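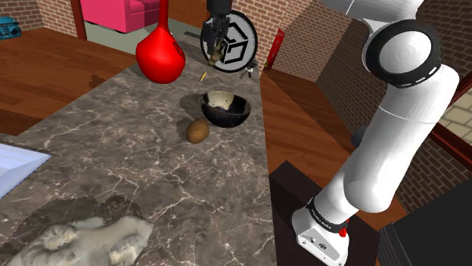
5 min read

So I finally got my flight review done, and I want to talk about density altitude, because it bit me (gently!) on the way home and I've been chewing on it ever since.

A bit of background for the newer folks in the club. I fly out of Huvdale, which sits low and has more runway than I ever need. My instructor for the review was over at Irnum, up on the plateau, where the field is a good deal higher and the afternoons get warm earlier in the year than you'd think. I left home in the cool of the morning, full of coffee, and the airplane leapt off the ground the way it always does. The review went fine. Steep turns were sloppy to the left and decent to the right, same as every time. We did a couple of simulated engine failures, talked through some weather, signed the logbook and had a long lunch.

The long lunch was the mistake.

By the time I taxied out, the sun had been cooking that ramp for hours. I'd topped off the tanks too, because fuel is cheaper up there and I am who I am. I did my run-up, pushed the throttle in, and then sat there waiting for the airspeed needle to do something. It did, eventually. We got off with plenty of pavement left, but the climb was another story. I looked down expecting my usual number and saw 346 feet per minute. There's a ridge off the end of that runway! It's not a big ridge, but it gets your attention at 346 feet per minute.

If it's been a while since your written test, density altitude is pressure altitude corrected for temperature. Warm air is thinner, and so is air up high, and when you stack the two together your wings, your prop and your engine all behave as if you were at a much higher airport than the one on the chart. The altimeter won't tell you. You have to work it out, or listen for it on the automated weather if the station gives it.

The rule of thumb I was taught is 120 feet of density altitude for each degree Celsius above standard. Standard at sea level is 15 degrees, and you knock off two degrees for every thousand feet you go up. It's easy enough to do on the back of a napkin, and I had several napkins at lunch, and I did not do it on any of them.

When I got home I pulled out the handbook and ran the takeoff numbers both ways, once for the morning at Huvdale and once for the afternoon at Irnum with full tanks. The ground roll in the morning came out to 851 feet. I'd rather not print the afternoon one, but let's say the pencil stopped moving for a minute. And those are book numbers, from a new airplane with a test pilot in it. Mine is older than I'd like to admit and so, for that matter, am I.
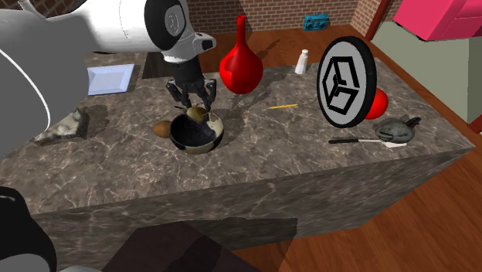
Paweena Meesuk

The other thing I got wrong was the mixture. Down here we all go full rich for takeoff without a second thought. At a high field on a warm day, in a normally aspirated engine like mine, full rich can be too rich, and you're leaving power on the table right when you want all of it. My handbook says to lean for maximum power above a certain altitude, and the catch is that it's density altitude you should be thinking about. I knew this. I could have told you this over lunch! I just didn't reach over and do it, because my hand has pushed that red knob all the way in at Huvdale for years and it did the same thing at Irnum.

Check your own handbook before you go copying me, by the way. Turbocharged engines are a different animal and so are some of the fuel-injected ones, and I only know mine.

I told the story at the hangar that evening and got a good tip out of it, so at least it paid for itself. You pick your abort point before you roll: find something at the halfway mark of the runway, a taxiway or a sign, and if you don't have 70 percent of your rotation speed by the time you pass it, you pull the power and stop. I'd heard it before, but I had filed it under backcountry flying, for people with big tires. I've now written it on a sticky note on my kneeboard. It goes with the other sticky notes, and yes, I know there are too many sticky notes.

The second tip was about the indicated airspeed. Fly the same indicated speed on approach that you always do, even though the ground is going by faster. It feels too fast when you're coming in over the fence at a high field, and the temptation is to pull back and slow down, and you really don't want to do that close to the ground. The wing only cares about what's on the dial. Your brakes do care about groundspeed, though, so expect to use more runway.

A few of us are planning to go up to Sandberg in April, before it gets properly warm, and make a morning of it. The field is higher than ours with a nice long runway, and it would be a good place to practice leaning and to see what a lazy climb looks like with nothing in the way. I'd like everybody to bring worked-out performance numbers for the trip there and the trip back, and we'll compare them over breakfast. Plan on being wheels up for home by ten. No long lunches.

If your flight review is coming due, Wijesinghe Aviation has moved its ground sessions to the evening, and I'm told you can ask for an hour on performance charts if you say so when you book. I might go again myself. I used to think of those charts as something you did for the examiner and then put in the glovebox, and I'd lost the knack of reading the one with all the slanted lines. I went through it three times at my desk before I got the same answer twice.

One last bit of business: the radio frequency card in the club airplane is out of date, and I have new ones printed. They're in the drawer under the key box, so please take the old one out when you put the new one in. I found two in the side pocket last week and picked the wrong one first.

See you out there, and bring a pencil.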